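My house rules for running a two-handed robot at a table

I've been putting off writing this one, mainly because rules posts are a bit dull to read. But people keep asking how we set things up on the Gravska bench, so I've finally typed up the list that's taped inside my notebook. It's for pick-and-place work with two humanoid hands, nothing fancier.

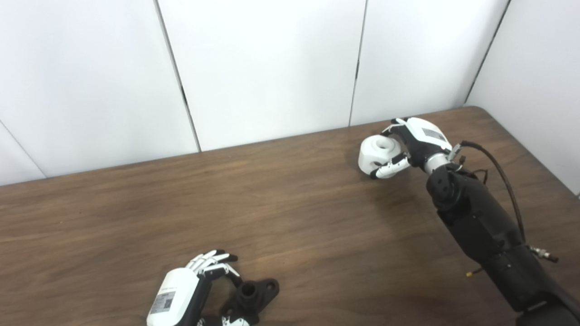
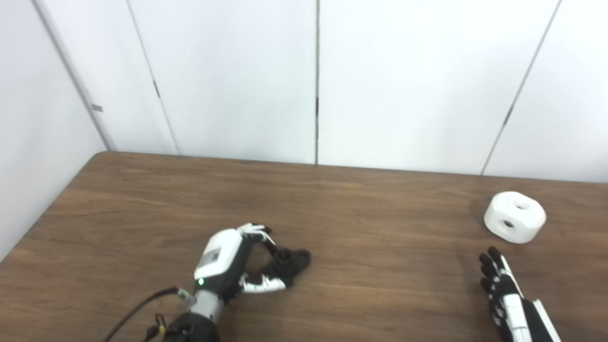

Posted in May by the Grorkthorpe bench blog
Filed under: Robots, Good habits

Start with the table. Take everything off it that isn't part of the task – mugs, pens, the screwdriver you'll swear you need in a minute. One chunky white block and bare wood is plenty to be going on with.

Next, cables. Before power goes on, I move each arm slowly through its whole reach by hand and watch what the cable does. You want enough slack for the wrist to turn, and no loop that could catch on a finger. If it snags once, stop and re-route it. Don't tell yourself it'll be fine (I have, and it wasn't!).

Then speed. For the first 10 runs of any new task we stay at a crawl, and after that I go up to 56 per cent and leave it there for the day. Our controller, Zorance, will happily let you set 75, but I've never needed it for this kind of thing.

Grip force comes after speed. Begin low, close the hand, and give the part a gentle lift. If it slips, nudge the force up a little and try again. Write the number down next to the name of the part, or you'll be guessing all over again next month.

Decide which hand moves first, too. Our rule is that one hand works while the other waits, open or loosely curled, well clear of it. Both hands only move together once each has done its half cleanly on its own.

People rules now. Whoever holds the stop button does nothing else, so no typing and no phone. We say "Pop" out loud when somebody wants to reach in (it's the name of our pause routine and it stuck), and no arm goes over the table until the button holder says it back.

Last job is the log. Task, part, speed, force, and anything odd. Ours is up to page 71 and I still flick back through it most mornings before I switch anything on.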